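Progress report to the Wirkness Community Learning Fund
Project: Hands On at Loseck, second reporting period
Prepared by Corinne Kapoor, program coordinator

Dear Rattana and everyone at the fund,

Thank you again for your patience while I pulled this together. I had meant to send it as soon as the November open day was behind us, but the thank-you notes came first and then the school bookings started coming in (a lovely problem to have!), so it reaches you a little later than I promised on the phone.

When you agreed to support us, we said we would do two things in this period. One was to put on a proper open day with the robot arm running in front of visitors, and the other was to get the teachers' workshop written and tried out on some real teachers. The open day is done and I'm very pleased with it. The workshop is written, and has been tried once, with mixed results that I'll come to further down.

The open day fell on a Thursday, which suited the schools and didn't suit working parents nearly so well. We opened the doors at ten in the morning and kept going until the early evening, and over the day we welcomed 390 people through the building. That is a good deal more than our old hall could have held comfortably, and I owe a great deal to Sunil Rathnayake, who looked after the front desk and the queue and somehow still had a kind word for the last family in. We had school groups until lunch, then a quieter stretch when several of the retired engineers from the district came by and asked Igor very hard questions, and then a rush after the school bell.

Igor Říha and Xuân Võ ran the demonstration between them. They had argued for weeks over what the arm should do. Igor was keen on something grand with stacking, and Xuân wanted the plainest task we could find, so that a child of seven could tell at a glance what was meant to happen and whether it had. Xuân won, and the task was sorting coloured cubes into a basket. 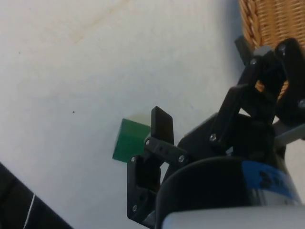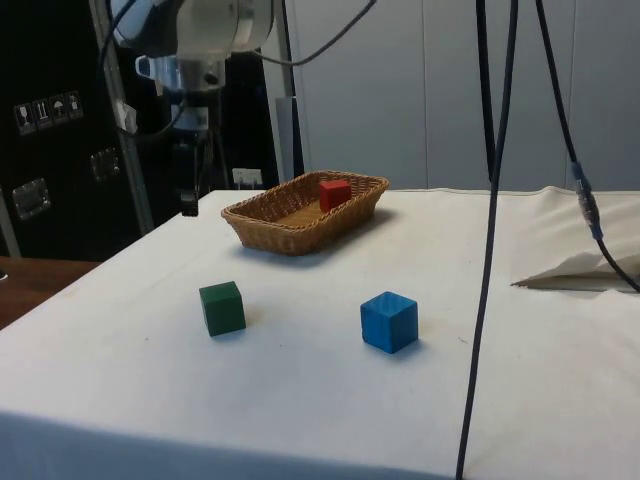

Choosing the task was also the largest piece of planning your grant paid for, and I think the hours were well spent. Our first draft had a printed sheet of instructions for visitors, a scoring system and a set of little plastic animals, and every one of those got in the way when we tried it out on the staff's own children. What we kept was a wicker basket, a white surface and plain cubes in red, green and blue, and with those the talking could start straight away. Visitors were asked to guess which colour would be next and to say how they would tell the arm where to find it. The younger ones pointed. The older ones started with "left a bit" and soon discovered that left depends on where you happen to be standing, and Xuân could have gone on with that conversation all afternoon, and very nearly did.

Igor gave a short talk at the start of each session on how fingers made of metal and plastic differ from our own, and he let people practise picking up a cube with two rulers while they waited their turn. I'd recommend the rulers to anyone. They cost us next to nothing and they kept the queue cheerful.

Not everything went to plan. The sound in the big room is poor, and people standing at the back told us they missed much of what Igor was saying. We borrowed a small speaker from the Vaněk music school next door for the afternoon, which helped, and I would like to buy one of our own before the next open day. We also ran out of comment cards. We had printed 80, every one of them was filled in, and I'm sorry now that I was so careful with the paper. The cards we do have are warm, and the most common request by a long way was for longer turns in smaller groups.

Now to the workshop. Xuân wrote the first version over the winter and we ran it with teachers from two schools. They enjoyed the practical half very much. The first half, where we explain the Zunex lesson software, was too long and assumed too much, and one teacher told me kindly that she had stopped following before the morning tea came out. Xuân has since cut it down and moved the practical work to the front, and we'll try it again once the term settles.

Spending is in line with the budget you approved, apart from catering, where we went a little over and made it up from the printing line. The full statement is attached separately, with receipts.

For the coming period we plan to run the revised workshop, hold a smaller open day on a weekend so that working parents can come, and buy the speaker if you are happy for us to move a little money across from travel. Could you let me know about that last one when you have a moment? A quick email is fine.

Rattana Wiriya and any of the trustees would be very welcome to visit while a school group is in. Mornings are the liveliest, and Igor has asked me to mention that he'll gladly give the talk again for anyone who couldn't hear it the first time.

With warm thanks from all of us,

Corinne Kapoor
Loseck Learning Centre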